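把棍子捡起来，再捡一遍

伊拉伊斯·卡德纳斯每天上班做的第一件事，是把别人家收拾好的东西弄乱。弄乱有讲究，得乱得像那么回事。她往床上扔一把细棍子，看一眼，皱皱眉，又伸手拨歪了一根。

“太整齐了，”她说，“一看就是人摆的。”

确实是人摆的，就是她摆的。不过我刚到这个行当采访不到半小时，还没资格指出这一点。

卡德纳斯是Zisberg公司的采集员。Zisberg没有工厂，没有展厅，租的办公室门口至今贴着上一家租客的名字，好像是卖窗帘的。公司的产品是动作：人手拿着夹爪，在真实的房子里做家务，一遍一遍地做，夹爪上的摄像头把过程录下来，录完了切成一段一段，打好标签，卖给训练机器人的公司。眼下最大的买主叫Ilus，正在教一套系统如何使用双手，而这套系统目前并没有手。手还在另一座城市的实验室里装着，据说装得不太顺利。

所以先由卡德纳斯替它用。

她用的家伙是一对手持夹爪，左右各一只，黑色的，两根手指，指头内侧贴着软垫。一捏手柄，手指合拢，一松，手指张开。我第一次拿到手里的时候觉得这东西很像自助餐厅夹面包的夹子，并且把这个感想说了出来。屋里没有人接话。后来我才知道，每个来参观的人都会说这句话，公司里管它叫“面包夹时刻”，有人还在白板上画正字。

我的任务是夹起一根棍子，放进洗衣篮。我活了四十多年，捡东西从来没出过大问题，自认为水平在平均线以上。夹爪合拢的一瞬间，棍子从软垫中间滑出去，打了个转，滚到了床底下。

“这条能用吗？”我问。

“能，”卡德纳斯说，“归到失败里。失败也要收的，就是收不了这么多。”

要解释她为什么能靠这个领工资，得往回倒一点。教机器做事，过去的办法是写规矩：手移到这儿，降到那个高度，合上，抬起来。这办法在汽车厂里好用得很，因为汽车厂里的螺栓永远待在螺栓该待的地方。搬到卧室里就全完了。卧室里的东西没有该待的地方，或者说有，但只有主人的母亲知道。于是这些年大家改了主意，不写规矩了，给机器看例子，看得足够多，让它自己琢磨。听起来很省事，省的是写规矩那帮人的事。例子得有人去做，一个一个做，在一间一间真房子里做。网上的文字和图片，总归有人写过、拍过，拿过来就是，虽然这个“拿”字现在正打着不少官司。可是从来没有哪个正常人，会在夹爪上装个摄像头，把自己收拾细棍子的经过录下来发到网上。没有现成的，只好现做。

39号任务就是这样来的。

39号任务全文如下：“将散落在织物表面的细长物体逐一夹取，放入附近的容器。”据说写这句话的人是Ilus的一位研究员，没有进过任何一户采集现场。采集员们对这句话的研究之深，已经接近某些法学院对宪法的研究。织物表面，床单算，沙发巾算，摊开的毛巾算不算，吵过。容器，篮子算，盆算，鞋盒算不算，吵得更久。“附近”是多近，至今没有定论。“逐一”两个字最要命，因为两根棍子一旦挨得紧，夹爪伸过去，常常一把全抓起来。人看了觉得挺好，省了一趟。规矩说不行，这叫粘连，作废。

“你妈要是看见你一次拿两根，会夸你能干，”卡德纳斯说，“系统看见了，会学坏。”

怎么个学坏法，她给我讲过一个例子。去年八月，有一批数据里的采集员普遍手快，几根棍子拢在一起，一把抓。训练出来的模型也养成了这个习惯，见到任何两样靠得近的东西，都试图当成一样来拿，包括一只杯子和它旁边的另一只杯子。碎片据说是由研究员本人扫的。从那以后“逐一”加了着重号。

我见到富尔亨西奥·巴拉哈斯，是在Zisberg那间窗帘公司的办公室里。他是质检主管，面前两块屏幕，左边放视频，右边是一个叫Trummer的审核软件，界面灰蒙蒙的，只有“通过”“退回”两个按钮颜色鲜艳，大小还不一样。“退回”比较大。巴拉哈斯说这是应他的要求改的。

他看东西的速度让人不太舒服。一段片子平均给八秒，手指搭在键盘上，眼睛几乎不动。夹，夹，放，过。夹，掉，捡，放，过。夹，停，停，还在停，退。

“这个为什么退？”

“走神了，”他说，“你看他夹着棍子不动，悬在那儿。大概是有人叫他，也可能在想晚饭。人可以想晚饭，机器学了这个，就会夹着棍子停在半空，谁也不知道它在等什么。”

他手上的这一批，送来1225段，他放过去1009段。剩下的退回去重录，理由写在表格里，我征得同意抄了几条：

“夹取前手抖三次，像在打招呼。”

“棍子已入篮，又取出，又放入。不知为何。”

“容器在过程中被猫移动。动作本身很好。可惜。”

“采集员哼歌，声音通道需静音，另外请换首歌。”

最后一条我问了他。他说那首歌他连听了一上午，每段都是同一句，因为每段都从头录起，而那个人每次都从头哼起。

巴拉哈斯以前在一家出版社做校对，做了很多年，他觉得两份工作没有太大区别。都是盯着别人做的东西，找一个不该在那儿的东西。区别在于书校完了会有人印出来，印出来偶尔还有人读。他校的这些动作，没有人类会看第二遍。他说这话的时候正在按“通过”，语气平静，我也就没好意思替他难过。

这门生意最难弄的地方，是房子。

实验室里搭一间假卧室很容易，Ilus自己就搭过，白墙，白床，灯光匀得像牙科诊所。模型在里面学得飞快，成功率高得可以开发布会，他们也差点就开了。后来把它带去一户真人家里，它停在卧室门口，对着一床花被单拿不定主意。它从来没见过花。它见过的床都是白的，凡是床上不白的地方，它一律当成需要捡的东西，于是十分认真地去捡被单上的条纹。

我听过三个不同的人讲这个故事，条纹的颜色每次都不一样，成功捡起来的次数倒是一致，都是零。

从此Zisberg多了一项开销，叫“环境多样性”，说白了就是给人家钱，借人家的屋子用半天。采集员管它叫“串门”。找房子的标准和房产中介正好反着来：要有花纹，要有杂物，要有反光的地砖，窗户最好能把半边屋子照得发白，家具越是雕花带角越好。中介看了要叹气的房子，到他们这里都是抢手货。卡德纳斯跟我形容过她最喜欢的一户，老太太把三代人的家具都留着，走路要侧身，她说起来的口气像在说一处滨海度假地。

户主们的反应各有各的意思。有的全程躲在厨房，有的搬个凳子坐下来看，看着看着开始指导。有位大爷看了一会儿，说你们这个姑娘手不行，换我来。换他来，确实比她快。巴拉哈斯后来把大爷那几段全部放行，还在备注里写了个“好”，这个字在他的表格里极为罕见。Zisberg随后想正式聘请大爷，大爷问了时薪，说还不如去下棋。

还有一位户主，在采集员走了以后打电话来，问机器人什么时候送到。前台解释说没有机器人，我们只是录一录。对方沉默了片刻，问：那你们到我家来，是帮我捡了半天东西？前台说，也可以这么理解。对方又问，那明天还来吗，我厨房也挺乱的。

关于隐私，我按照行业惯例问了，他们也按照行业惯例答了。户主签一份同意书，能认出人的地方要遮掉，药瓶、信件、照片一类的东西请主人事先收走。负责核对这一环的是一家外部公司，叫Groltanetti，抽查成片，发现不该出现的就打回来。他们家的报告写得比巴拉哈斯还要冷，我看到的一份上只有一行字：“镜中有人。”没有别的说明。我读完以后回头看了看身后。

不过镜头低，又装在夹爪上，大多数时候拍不到什么要紧的。手到哪儿它看到哪儿，看到的主要是夹爪自己，两根手指头，一点点床单，再就是那个永远只露半截的篮子。偶尔扫进来一只脚。这大概是影视史上出镜率最高而片酬最低的一种脚。采集员里有人因此开始讲究穿鞋，巴拉哈斯说他认得出全公司每一个人的鞋，在电梯里看脸反而要愣一下。

2023年1月4日，我跟着卡德纳斯完整地做了一天。出门前她检查了三样：夹爪的电，夹爪的垫，还有自己的腰。垫子是耗材，夹得多了会发亮，一发亮就打滑，打滑的数据和没打滑的数据混在一起，模型会以为这世上的棍子分成两种性格。腰也是耗材，这一条没有写进采购表。

上午做的是“干净组”，棍子散得开，一根是一根。这种做起来几乎有点舒服，手有了节奏，人就不怎么在了。她说最好的片子往往出在这种时候。一旦开始想“我要把它夹好”，手腕就会僵，僵了就会抖，抖了巴拉哈斯就会写“打招呼”。我问她那该想什么，她想了想，说，想下一根。

下午做“困难组”。困难组的学问在摆。两根要并得近，又不能贴死；深色的要和深色的混着，让镜头自己去分；长短要错开；有一根最好斜着，斜到它的头快碰上篮子底。篮子本身也要斟酌，漏空的比不漏空的难，镜头会被那些窟窿分心，窟窿后面还隐隐约约有别的东西。她摆的时候退后两步，歪着头看，跟人家插花没什么两样。摆好了，把两只夹爪都拿起来，张开，停一停，下手。

录到一半，窗外太阳挪了地方，地面白成一片。我以为要拉窗帘，她摆手说千万别拉。这种光花钱都买不来，Ilus那边点名要过，说模型一见过曝的地板就心虚，会绕着走。于是我们趁着光还在，多做了一轮。她做，我负责在旁边不说话，这是我整个采访期间唯一得到表扬的工作。

我问过她，等机器学会了，她做什么。这个问题她显然被问过很多次，回答已经磨得很顺。她说上一个任务是叠毛巾，做的时候人人都说学会了就没活儿了，后来模型学会了叠毛巾，Ilus马上想要叠衬衫，叠衬衫比叠毛巾难出许多，要的人反倒多了。“你家里有多少种东西，”她说，“就有多少种活儿。”她表姐在她的推荐下也入了行，现在专做拉链，听说前途无量。

我不敢说这个算法一定对。毛巾之后有衬衫，衬衫之后有拉链，拉链之后总归会有一个头，只是从现在站的地方看不见。Ilus的人在电话里跟我说，他们的目标是让系统“举一反三”，到那时候就不必样样都做示范了。我问现在能举一反几，对方说，目前举一千，反一，偶尔反半个。

我喜欢这位的坦率，可惜他要求不具名。

也有人觉得这整件事荒唐，我的编辑就是一个。他的意见是，花这么多人工去教一台机器捡棍子，不如直接让这些人去捡棍子。我把这个意见转给了巴拉哈斯。他没有生气，想了一会儿，说他女儿小时候学用勺子，喂进嘴里的和掉在地上的，大概一半一半，掉了就给她捡起来再来。没有人跟他说不如你直接替她吃了。说完他又补了一句，勺子那会儿可没人让他写退回理由。

收工之前还有最后一组要录。卡德纳斯甩了甩手腕，让我把棍子重新撒一遍，算是给我一个参与科学的机会。我撒了。她看了看，伸手改动了其中的大部分。

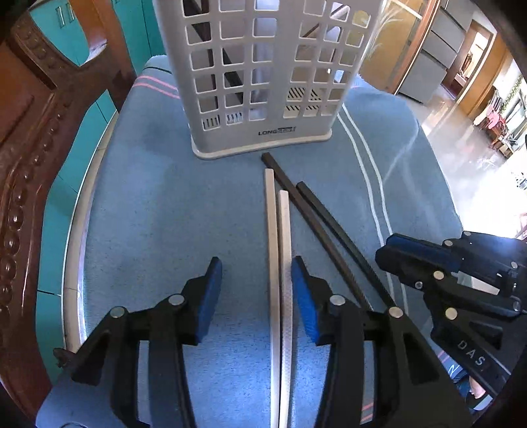 至于工钱，他们按段结算，退回的不算，重录通过了再算。卡德纳斯认为这样公平，又认为单价太低，这两个看法在她那里相处得很好。回去的车上她一直在看手机，我以为是在看当天的通过数，凑过去一瞧，是在挑新篮子。旧的那个模型已经太熟了，Ilus来信说要换一款，颜色不限，窟窿最好是圆的。她翻了好几页，嫌贵，最后把手机扣在腿上，说明天先去她妈那儿借一个。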